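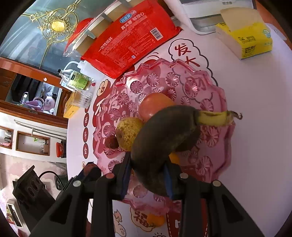
Dorkcombe Hall kitchen and serving room, walk-through of 6 December 2018. Form is the Atness short checklist, the one with 30 lines, and I have only written up the lines where I had something to say. The form likes a tick. I don't trust ticks much, so expect comments. Glass serving pieces are under line 4, and the pink fruit plate with the wavy rim and the starburst pattern is the sort of thing I mean there: pressed glass, with a banana on it, used for food. The form has one box for "crockery, sound" and no box for glass at all.

1. Entrance and floor, kitchen side
Pass, with comment. Mat lies flat. The last report says the loose tile by the back step was "made good." It rocks. Somebody has put grout around it and left it rocking. Refix it.

2. Handwashing sink
Pass. Hot water came through, soap present, paper towels present. The sign over the sink tells people to wash for as long as it takes to sing a song. I have never heard anyone singing in there.

4. Plates, bowls and serving pieces
Comment only. Run a fingertip lightly along the rim before use, all the way around, and do it under the good light by the window. Raised patterns hold grease and crumbs, so use a soft brush. Hand wash pressed glass. The hall's notes say it is "dishwasher safe" and give no source for that. I asked for one and was shown the same notes.

7. Fridge temperature log
Fail. The log is too good. There are 127 entries and every one of them reads the same, to the decimal, in the same pen. Either this is the steadiest fridge in the county or the sheet is being filled in at the end of the month. My own thermometer did not agree with the dial on the door. Put a separate thermometer on the middle shelf and write down what it says, when it says it.

9. Fruit and vegetables, storage
Pass. Kept off the floor. I'm told everything is rinsed before it goes out. I did not see it done, so I can't write that it is done.

12. Extension cords
Fail. Two cords joined end to end behind the urn. This was listed last time as "temporary." Get an outlet put in or move the urn.

13. Fire extinguisher
Pass. Tag in date, pin in place, pressure in the green. Bracket is behind the coat rack, though, and I had to move coats to read the tag.

15. Fire blanket
Pass.

18. Emergency lighting
Not tested. The Najafi unit over the side door has a test button that needs a key, and the key was not in the key box. The report from the spring says "tested OK." I would like to know with what.

21. Cleaning products
Comment. The big jug of Dremadness degreaser is stored properly, low down and away from food. The spray bottle next to it has no label. It smelled the same, but smell is no way to tell. Label it or pour it out.

24. First aid box
Fail. Contents list says adhesive bandages, assorted. There were none. Plenty of eye pads.

26. Occupancy sign
Comment. The sign in the main room says 261. The hire agreement says 431. I don't know which is right and I doubt the people hiring the room do. Until there is a letter from the fire office, go by the lower one.

29. Actions from last report
Five listed, all marked closed. I would reopen the tile and the cords, and the key as well until it turns up.

30. Overall
The form wants "satisfactory" or "unsatisfactory." I have left it blank pending lines 7, 12 and 24. Copy to go in the folder in the office, the actual folder, with the old reports left in it.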